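**Sorting tables at Etcombe: who's still doing it by hand?**

**ncheema** · May 14, 2021

They've put Doslow on 4 of our sorting stations. I used to sort returns. Now I have the title "cell attendant," and the job is clearing jams and picking lint off the felt. Same pay, at least.

**garrido_i**

Same title here at Pulta. I got a lanyard with mine.

My wrists quit hurting after 11 years, so I'm not going to cry over it. What I miss is talking. We used to stand across from each other all shift, and now we're each parked at our own table.
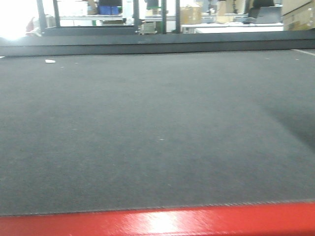

Toàn and I solved that by taking breaks together, until the schedule got "optimized" and put us 14 minutes apart.

**toan_cu**

I still wave on my way past.

Disagree about the wrists though. Mine are worse. Reaching over a rail to fix a jam is a lousy angle, and you do it in a hurry with the light flashing.

**nkiani**

Then file it. We did, and they lowered the rail on ours. You people would rather post.

**toan_cu**

I filed it in September. It's "with engineering."

**nkiani**

OK, that's bad. Send me the ticket and I'll attach ours.

**ncheema**

Does anyone's lint roller come out of the maintenance budget? Mine's been declined twice.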